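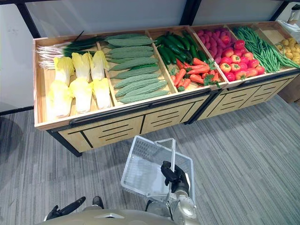

Zanport Foods to Open Fresh Produce Section in All Ralard Neighborhood Stores

ZANPORT, 2023-06-20. Zanport Foods, the regional grocery company that operates the Ralard chain of neighborhood stores, today announced that it will add a full fresh produce section to each of its 34 locations. The first two stores, on Nel Street and at Zerka Square, will begin selling fruit and vegetables in July. The remaining stores will follow in stages over the next seven months.

Ralard stores have until now carried packaged groceries, dairy products, bread and household goods, with fresh items limited to a small shelf of potatoes, onions and bananas. Customer surveys conducted by the company over the past year showed that many shoppers visit a Ralard store several times a week and then travel to a larger supermarket for vegetables.

"Our customers told us plainly what was missing," said Nabila Hutapea, Director of Retail Operations at Zanport Foods. "They want to pick up greens for dinner at the same store where they buy their rice and eggs. We have spent the past year building the supply arrangements that will allow us to do this properly, and we are pleased to begin."

Supply and Delivery

Under purchasing agreements signed this spring, Zanport Foods will buy directly from growers in the Zerka valley, with additional supply from the Nel wholesale market when local crops are out of season. Produce will be received at the company's existing distribution center, which has been fitted with a separate chilled room for leafy vegetables and herbs. Deliveries to stores will take place every morning before opening.

The standard range will include cabbage, green onions, carrots, cucumbers, tomatoes, peppers and seasonal fruit. Store managers will be able to order from a wider list according to local demand. Most vegetables will be sold loose and by weight, and paper bags will be provided free of charge. Prices will be set weekly and posted at the store entrance as well as on the shelf.

Items that are close to the end of their selling period will be reduced in price each evening. Zanport Foods is in discussion with several community kitchens regarding the collection of unsold produce and expects to publish the details of that arrangement before the end of the year.

Staffing and Training

The company expects to create 200 permanent positions as a result of the expansion, most of them part-time roles in stores. Recruitment for the Nel Street and Zerka Square locations is complete. Openings at other stores will be posted locally as each location prepares for the change.

All produce staff will complete a paid training course covering receiving, storage, trimming, rotation and customer service. Current Ralard employees may apply for the new positions ahead of outside candidates and will keep their existing length of service and benefits.

"A produce section depends on the people who look after it," said Hutapea. "Someone has to check the delivery, know which cabbage should be sold first, and answer a customer who asks how to cook it. We are giving our teams the time and training to do that work well."

Store Hours During the Changeover

Stores will remain open during the work, although some aisles may be closed for short periods. Notices will be placed at each location two weeks in advance. Opening hours will not change.

About Zanport Foods

Zanport Foods is a privately owned grocery retailer and distributor headquartered in Zanport. The company operates Ralard neighborhood stores throughout the region and supplies dry and chilled goods to independent shops.

Press inquiries may be directed to the Communications Office, Zanport Foods, at the company's head office in Zanport.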